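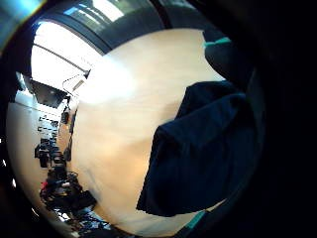
October, started 1:40 in the afternoon

Job 831, Traten small bore rifle, scope does not stay where it is put.

The owner writes that the zero moves to the left during a match, a little each time, and when he comes home and checks the screws they are all tight. He has changed ammunition two times and it made no difference. The round count in his book is 1,519 since the scope was mounted. He did not touch the mount in this time, and I believe him, the old paint marks on the screws are still in one line.

What came in: rifle, Umumitz scope, two Pavlović rings (the low ones, with four screws on each cap), no base, the rings go directly on the dovetail of the receiver. Scope with caps and sunshade is 542 g on our scale. For small bore this is heavy but not foolish.

Checked before taking anything apart:

Bolt out, chamber empty, looked from both ends.
Action screws at the value we always find on Traten, front and rear the same.
Scope tube does not turn by hand.
Front ring does not move by hand. Rear ring also not, but when I push the scope from the side with the thumb on the eyepiece I feel something very small. Not a click. More like a soft place.

I put the dial indicator on the rear of the tube with the magnet foot on the vise, and pushed again. The needle goes out and does not come back completely. When I push from the other side it comes back. So there is real play and it is at the rear. I repeated it with the front ring loosened a little, to be sure I was not reading the front, and it was more, as one would expect.

Then took off the caps. Rear ring lower half shows contact only on two lines, near the edges, and in the middle the black finish is like new. Front ring is much better, contact over more than half. I wrote to Gunhild Ragnarsson that I want to lap the rear, and she answered that I should first look at the dovetail, because she had one Traten last winter where the dovetail was not the same width from front to back. I had not thought of this. She was right to stop me.

Measured the dovetail at five places with the caliper and then again with the micrometer and two pins. The front four places agree. The last place, just before the loading port, is narrower than the others by more than I like. The rear clamp sits with half of its length on this place. So the clamp closes on the wide part, feels tight at the screw, and the other half of the jaw is holding air.
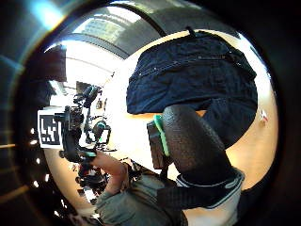

This explains why the screws never came loose. The screw does its work, but the jaw is sitting a little twisted, and with every shot it can settle. Small bore has almost no recoil, so it needs many shots before one sees it on the paper. With a bigger rifle he would have found it on the first day.

What I did:

Moved the rear ring forward by one ring width. The eye relief stays as it was, I only slid the ring on the tube, not the scope. There is enough straight tube before the turret housing, but not much. If the owner later wants to move the scope forward he must speak with us first.

Cleaned dovetail and jaws with brake cleaner and a cotton cloth. There was old oil under the front jaw too. I do not know who put it there, maybe it came so.

Laid the alignment bars in the rings. The points met well side to side, and up and down the rear was a hair low. Lapped both lower halves together with the bar and the gray compound, short strokes, stopped two times to wipe and look. Contact now over most of the surface in both. I did not go to full contact. The last bit costs too much metal and gives nothing.

Clamp screws tightened in turns, small amount on each. Cap screws crosswise, with the gap the same on both sides, checked with a feeler blade. New paint marks, yellow this time, so that we can tell them from the owner's white.

Pushed again with the dial indicator. The needle returns to zero from both sides. I pushed harder than one should and it still returned. 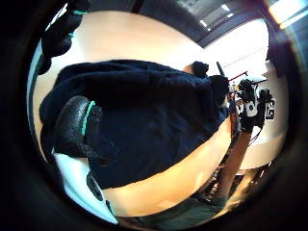
Black glove on the navy sleeve, by the table.

Test at Basdale, indoor lane, from the rest. Fired 62 shots with the owner's own ammunition, five on each bull and the last two on the border of the card. First bull and last full bull have the center in the same place as near as I can lay a ruler on it. The groups are not beautiful, one has a flyer to the upper right which I call mine. I was not testing the barrel.

After the shooting I checked all screws with the driver set to the same value and none of them moved. Dial indicator again on the bench, also fine.

Open points

The narrow place in the dovetail is still there. I did not file on it and I do not think that we should. The receiver is finished and the part in front of it is good. Gunhild would like to see it herself before the rifle goes out, so please leave it in the rack with the tag.

I want to know if hers from last winter was narrow on the same side. If yes we should measure every Traten that comes for a mount, it takes five minutes.

The rear ring has a mark on the jaw from sitting crooked. It holds, but I would offer the owner a new one at cost price. Ask him on the telephone, in a letter it sounds like we want to sell something.

Gray compound is nearly finished, one more job in the tin. The fine one is still full.

Time on the job until now: three hours and a half, without the drive to Basdale.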